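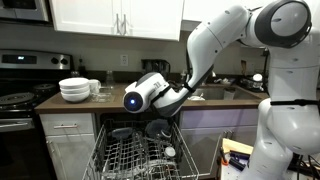 Widad Shboul

Quick one as I've got a train to catch and the newsletter goes out tonight.

Wednesday was the open afternoon at Trerkovholm and 71 of you put your names down, so thank you, and sorry to everyone who ended up queueing on the stairs. The kitchen is a kitchen. It was never going to take more than a dozen at a go. We did groups in the end, with Issa Nasrallah on the door with a clipboard.

What you came to see was Inga, the arm, doing the dishwasher. Rack pulled right out, a couple of dark cups already in it, more crockery waiting on the worktop — three white bowls in a stack, a mug, a glass bottle and a glass dish. Plus whatever's in the sink. Tayla McKinnon set it up and did all the talking, and by the fourth group had nearly lost her voice.

How it went. Cups, fine. Mug, fine, though it took its time over the handle and one small boy shouted at it to hurry up. Bowls not so good. Nested bowls are hard, Tayla says, the gripper has to find one rim and leave the other two alone, and twice it lifted the whole lot together and had to put them back down. Third try got the top one off on its own and there was a proper cheer. Glass dish we left till the last group. It's clear, so it's hard for the robot to see against the brown worktop, and Tayla wanted her hand on the stop button for that one. It went in. Slightly crooked, but in.

Nothing broken all afternoon. I had a dustpan ready.

Questions people asked, in no order —

How fast is it? Slow. Almost 4 minutes for one bowl on a bad go. Rawan Farah loaded the same things by hand next to it for comparision and was done before it had let go of the mug. She says she wasn't racing. She was.

Does it know what's dirty? No. It puts in what it's told to put in. Somebody asked if it scrapes plates first, also no.

Can it empty the machine again? They're working on it. Putting away means opening cupboards and those long bar handles on the wall units are next on the list. Tayla thinks December, Issa thinks later.

Is it safe with kids about? Not on its own, hence the tape on the floor for the visit and the stop button. Please do keep behind the tape next time, a few of you were leaning over it for photos.

What's the blue light on the hand? Asked by every single group. Tayla has promised to write something for the next issue so I won't get it wrong here.

Who pays? Telteo are lending us the bench time and Plaston gave a box of spare crockery, which we'll get through I'm sure.

Best bit for me was Tatiana Bartoš, who has run the canteen on the ground floor for years, standing there with her arms folded and then telling Tayla the cups were too far apart and you'd never get a full load in like that. Tayla wrote it down. Tatiana is coming back up next month to show them how she packs a rack, and they're going to try and get the arm to follow her order — big stuff at the back, glasses last. Would like to see that.

We've had 219 replies to the question on the sign-up form about what you'd want a robot to do at home. Haven't read them all yet. Lots of ironing. Will put the list up on the noticeboard when I've typed it up, if anyone wants to help with typing shout.

Next visit will be in 2 sessions, morning and afternoon, smaller groups, and a chair or two for those who can't stand that long. Form is at the front desk from Wednesday. If you were turned away this time tell Issa and you go to the top.

Also someone left a grey umbrella and a childs glove on the landing. Both at the desk.

Widad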